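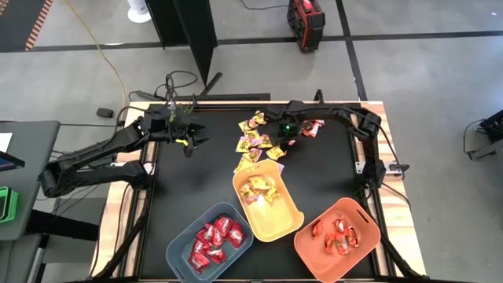 Shoshana Quintanilla
Tuesday, September 17, 2019

Our work step challenge finished in June and the results email finally landed. It says the whole thing was a "resounding success". I've read it twice now and I have questions. Thread.

For anyone who missed it: everyone at Modusska was invited to download an app called Trara, walk a lot, and watch a leaderboard. It was optional in the way that cake for your manager's birthday is optional.

342 people signed up. That's the figure in bold at the top. Further down, in much smaller type, it says 92 people were still logging steps at the end. So most of the people who started had stopped. I'd have put that one in bold.

The email then says participants "increased their daily activity by an average of 1293 steps". Which participants? If it's the 92, of course they went up. They're the ones who like walking. The people who gave up in the second week aren't in there, and I'd bet their average didn't budge.

Also, increased from what? The baseline was the first two days. I remember those two days. It poured. I went from my desk to the kettle and back.

I asked Kwabena Korletey about this, as he sat in on the sales pitch from Lawal, the mob who run the app. He said the baseline question did come up and the answer was that it "evens out over a large group". Does it? It rained on the whole large group.

And I'd like to know how many of those steps were steps. My phone gave me a very healthy afternoon once when I was grating carrots with it in my apron pocket. Ezekiel Nakamura's did the same on the bus to Drallham, which has a shocking road in.

Before someone replies with it - yes, I know walking is good for you. I walk. I walked before the app and I'm walking now without it. My complaint is with the sums.

Then there's the 10,000 target. A lot of people think a doctor came up with that. As far as I can tell it goes back to a pedometer sold in Japan in the sixties, and it was a nice round number that looked good on the box. Studies since then have found benefits well short of it, especially for older people.

So you've got Edivaldo Evangelista, who is 64 and has a dodgy knee, getting a sad face from his phone every night for a walk his physio was thrilled with. He turned the notifications off. I suppose that makes him a dropout in the figures.
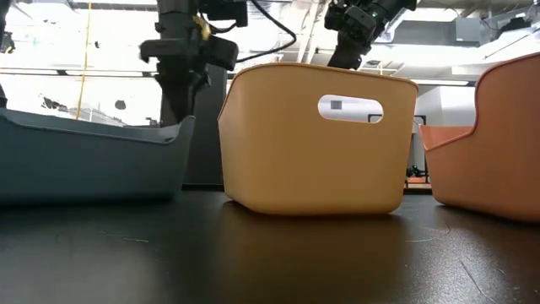
Three plastic bins and two robot arms

Yes, I'm in Payroll & Records, and we came second last. I've been told this is why I'm cranky. Maybe a bit! But we process pays, so you can see why a missing denominator would get under our skin.

Anyway, back to the email. "Staff reported feeling more energised." There was a survey. It went out through the app. If you'd deleted the app you didn't get the survey. You can see where I'm going.

The question, word for word: "How much more energised do you feel?" The options were a little, quite a lot, and heaps. No box for "the same" and none for "tired, I was up walking laps of the hallway at 11 at night". I picked a little. I am now evidence.

Sick days get a mention too. They were down on the month before. The month before was when half the building had that awful cough. You could have handed everyone a potato and sick days would have gone down.

Tyson Nguyen reckons I'm being unfair and that the point was to get people talking to each other. Fair enough, and some did. He met people from other floors at lunch and they still go out around the oval. I think that's lovely. It isn't what the email says was achieved, though, and it didn't need an app.

What would change my mind? Show me everybody who signed up, including the quitters. A proper baseline, a couple of ordinary weeks. Then check again at Christmas and see who's still moving more. If it holds up I'll say so in this same thread.

I also asked what happens to the step data. I was sent the privacy page, which says it may be shared with "trusted partners". I asked who they were. I was sent the privacy page again.

Somebody in the replies wants to know what it cost. I don't know, and if I did I couldn't post it. I do know the shower downstairs has been out of order since before the challenge started, and a working shower would get me riding to work tomorrow.

Same goes for lunch breaks. Plenty of people here eat at their desk with one hand on the mouse. Give them the full break and make it normal to leave the building. My guess is that would beat a leaderboard, but it's a guess, and I haven't got numbers either.

Round two has been announced, by the way. It's water intake this time. You log every glass. I've asked whether tea counts and am waiting to hear.

Update: tea counts. Coffee doesn't. I've asked for the reasoning.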